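Project diary, team Wonton
June 1, 2021

Bench notes first, so that I have them before the write-up for the club. Full session in the kitchen with both arms. Keith Ngata on the stop button and the log sheet, me on the controls, Macario Ochoa reading out the task list from the table. Task for the evening is chopsticks and crockery at the sink counter, which carries the most marks in the Ommont round and is the one we have practised least.
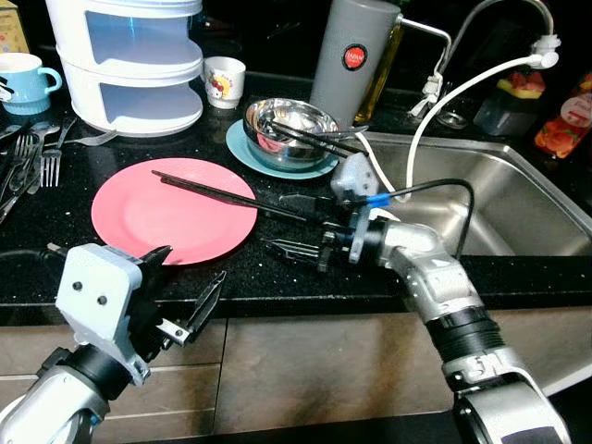

Both arms at the counter, pink plate on the left.
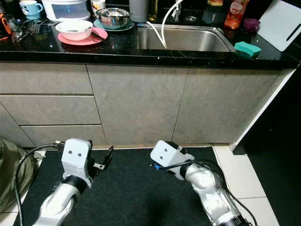

Started with the wrist offsets. The right gripper has been closing slightly high since February, when we changed the finger mounts, and I had been correcting for it by hand without writing the correction down. Keith made me write it down. The offset now lives in the settings file with the mount number next to it. Left gripper checked the same way and left alone.

Then grip force. Chopsticks are a poor object for two-finger grippers. They are narrow, they roll, and a pair behaves differently from a single stick. At the default force the pair crosses over as the fingers close and one stick slides out along the other. At a higher force they hold, but any error in approach angle shows up as a twist at the far end. We settled on 136 in controller units, with the closing speed cut to half. I don't trust the units, but the number repeats, and that is enough for this month.

We ran 10 attempts at lifting a pair from the plate rim and laying it back down. Six clean, three dropped, one stopped by Keith when the wrist got too near the tap. Two of the three drops came from the same approach, fingers coming in from the front with the elbow low. With the elbow raised first, the fingers meet the sticks nearly square and there is less to correct at the end. Macario thinks we should fix the elbow height and remove the choice altogether. I would like to keep it adjustable until we have tried the bowl task, where the high elbow may well be wrong. Left open.

Cables again. The right one pulls when the wrist goes past a certain angle, and I can feel it in the control handle as a sort of drag that has nothing to do with the load. Re-routed with more slack at the elbow. Better, though the slack now has to go somewhere, and where it goes is towards the worktop. Need clips. The Bumedix ones we have are too wide for this cable and the narrow ones are back-ordered.

Delay between handle and arm measured at 118 ms with recording off and 200 ms with recording on. The second figure is too high for fine work. I could tell which was which without looking at the screen. Keith suspects the disk and not the network. He is going to write the recordings to memory and copy them over at the end of each run, which is a small change if our logging code is as tidy as he claims. I wrote part of it and have doubts.

Stone worktops are awkward for depth. The speckle is fine, the shine is less so, and steel is worse than either. The depth reading inside the sink jumps by more than a finger's width between one reading and the next. For the competition we are allowed to bring a mat, and Macario wants a plain grey one under the plates. The rules from Cullinane say the mat must lie flat and must not be marked. I will write and ask if a woven texture counts as a mark. I expect it does.

Switched operators for the last half hour. Macario drives faster than I do and drops more, but his recoveries are good. He lets go early and goes round again, where I tend to hold on to a bad grip and try to rescue it. Looking at the log, my rescues take longer than his second attempts. I should copy him. Keith declined to drive, as usual.

Packed up late. Arms parked, power off at the wall, log sheet copied into the shared folder under the Wonton heading.

To do before next session:
Narrow cable clips, or tape if they don't arrive.
Recording to memory (Keith).
Letter about the mat.
Bowl task with low and high elbow, same number of attempts for each.
Check the screws on the right finger mount. There was a click near the end and I didn't find the source.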